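ホーム レビュー 旅の道具 車 お問い合わせ

当サイトではCookieを使用しています。閲覧を続けると、Cookieの使用に同意したことになります。

紙の道路地図帳「Meltier」北ドイツ版を使ってみました

マヌエラ・チリッロ
2023年7月31日

印刷する メールで送る

私はイタリア人で、日本語で文章を書くのは今も練習中です。変な表現がありましたら、どうぞお許しください。今回は、Meltierという出版社の道路地図帳について書きます。私はこの地図帳を持って、リュベッケの北の方の田舎を車で走りました。値段は送料を入れて3,052円でした。

最初に、本の形について説明します。全部で264ページあり、リング綴じです。開いたページが自然に平らになりますので、助手席の人が膝の上に置いても、勝手に閉じることがありません。前に使っていたPlodonの地図帳は普通の綴じ方で、真ん中の村がいつも谷の中に隠れてしまいました。その点で、Meltierの方がずっと使いやすいと思います。

紙は少し厚くて、鉛筆で書いた線を消しても表面が荒れません。ただし、光沢がありますので、晴れた日は角度によって文字が読みにくいです。表紙の角は弱く、鞄に二回入れただけで白くなりました。

一番大切な地図の内容ですが、私は満足しています。高速道路の地図としてではなく、小さい村から小さい村へ行くための地図として買いました。細い道も、交差点の形がだいたい分かるように描いてあります。それに、主な交差点の間の距離が赤い数字で書いてあります。

私の使い方は簡単です。出発の前に、通る予定の村の名前を小さい紙に順番に書きます。そして、道で案内標識を見たら、その名前を地図で探します。ドイツの田舎の標識は、黄色い矢印の形の板に、村の名前と距離を黒い文字で書いていることが多いです。遠い町だけでなく、途中の小さい村の名前もありますから、地図が細かければ細かいほど役に立ちます。

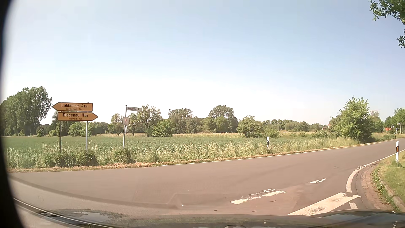
フロートハイムという名前は、私が書いた紙にはありませんでした。けれども地図帳ではすぐに見つかりました。ディーペナウへ行く方向の途中にあり、反対側にはゲーレンベックとリュベッケがあります。助手席のレベッカ・マッツァさんが指で道をたどって、「右がディーペナウです」と言いました。この確認に一分もかかりませんでした。

索引についても書きます。この版の索引には1,772の地名が載っています。文字は小さいですが、ウムラウトのある名前の並べ方が最初のページに説明されていて、外国人の私には親切でした。例えばLübbeckeは、Lubbeckeと同じ場所で探せばよいのです。Plodonの索引では、この規則がどこにも書いてありませんでしたから、私はいつも二か所を探していました。

残念な点もあります。第一に、自転車の道が載っていません。道の標識には自転車のルートの小さい印もありますので、それが地図にもあれば、自転車の旅にも使えるでしょう。第二に、通りの名前は大きい町の拡大図にしかありません。「Frotheimer Str」のような名前は、村の外では調べることができませんでした。もっとも、「Frotheimer」はフロートハイムという地名から来ていると想像できますから、方向の手がかりにはなります。

第三に、隣のページへ続く番号の印が薄い灰色で、見つけるのに時間がかかります。私は自分で鉛筆で濃く書き直しました。70ページ分を直したところで疲れて、やめました。

スマートフォンの地図と比べる人もいると思います。私も電話は持って行きますし、急ぐ時はそちらを使います。しかし、周りにどんな村があるか、広い範囲を一度に見たい時は、紙の方が私には分かりやすいです。運転する人は紙の地図を見てはいけませんので、一人の旅にはあまりお勧めしません。止まる場所を探してから開いてください。

同じ出版社のビニールカバー「Melis」も一緒に買いましたが、こちらはリングの部分に引っかかりますので、今は外しています。

評価は五つ星のうち四つです。自転車の道が加われば、五つにしたいです。九月に、この地図帳を持ってもう一度北の方へ行く予定で、その時に索引の間違いがあるかどうかも調べてみます。

印刷する メールで送る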